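Right, so I've just got in from the Petholm v Callenen cup tie and my voice has completely gone. Thread, because my flatmate has already asked me to stop talking about it.

First thing: the queue. One turnstile open on the away side, ONE, for a cup tie! I left work early, bought a pie, ate the pie, and still missed kick-off. Heard the first goal from the car park. It wasn't ours.
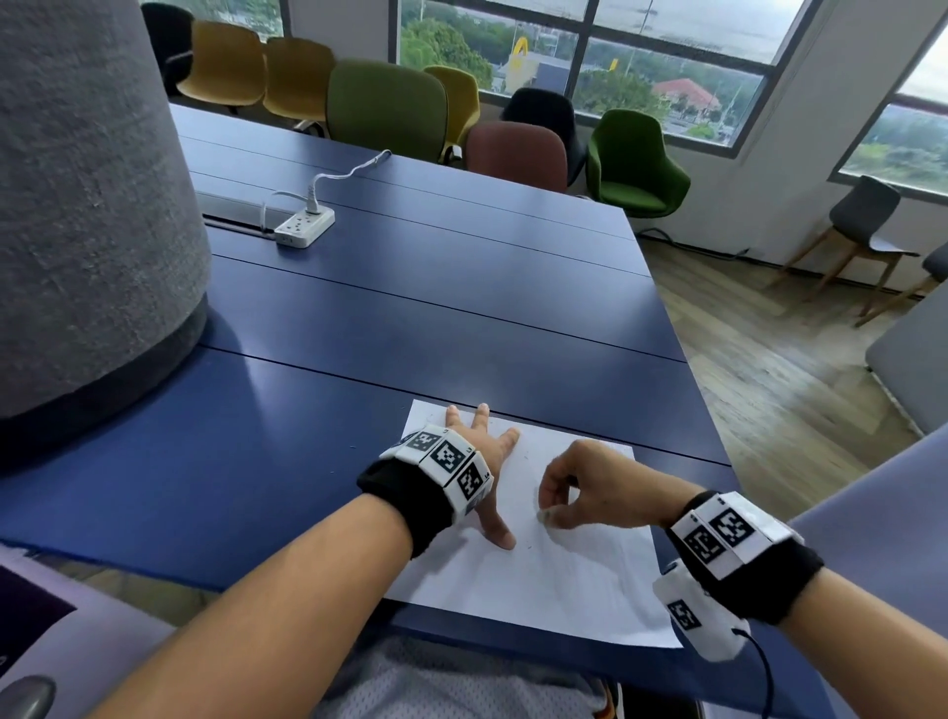 Anyway by the time I found a spot behind the goal we were 2 down and the bloke next to me was reading the league table on his phone to cheer himself up. It didn't cheer him up. We're 7th.

Then a long ball, their keeper comes for it, doesn't get it, and it rolls in off somebody's shin. I've no idea whose. I hugged a man in a Callenen bobble hat who I'd never seen before and we both dropped our teas.

Second half was all us. Corner after corner, I think we had six in a row at one point (the short ones drive me up the wall, just put it in the box!!). Equaliser came from the one we didn't take short. I rest my case.

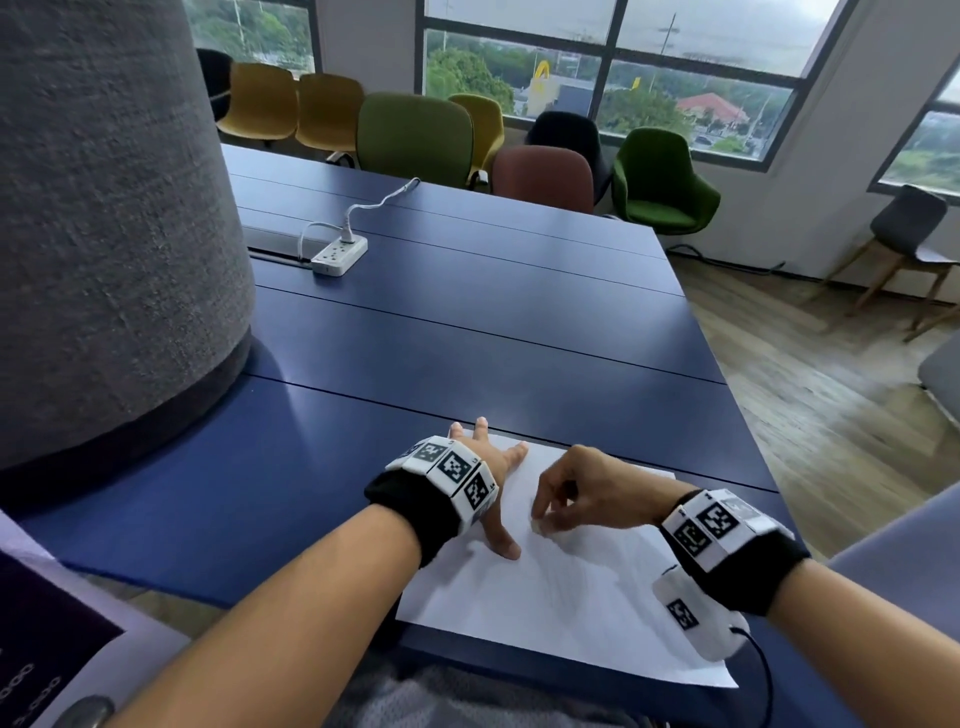
Does it go to a replay now? It goes back to our place in July under the pre-season cup rules, and if that's level too it's straight to penalties.

Which I can't think about, as our penalties are dreadful. Last shootout we had, one of them cleared the stand and landed in the bowls club.

Also the Petholm fans started singing with roughly 100 of us in the corner and somehow we were louder. Very proud of that. Throat sweets on order.

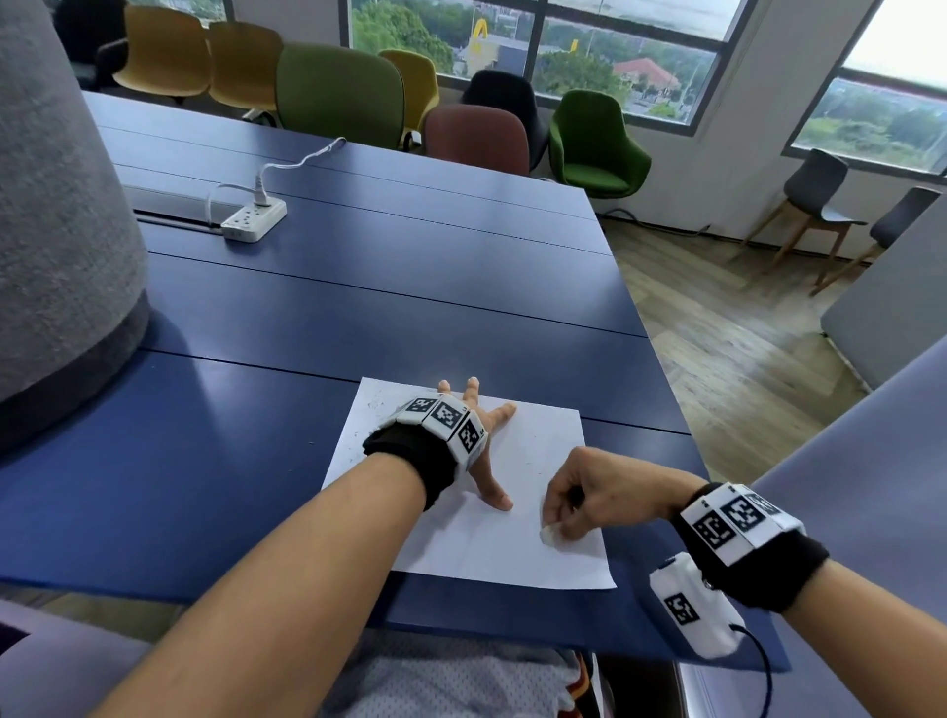
Coach home was freezing and we stopped at the services for ages, but the whole back row sang the entire way, so no complaints from me. If anyone picked up a green scarf by the away steps, it's mine, please message me. I'll buy you a pie at the replay.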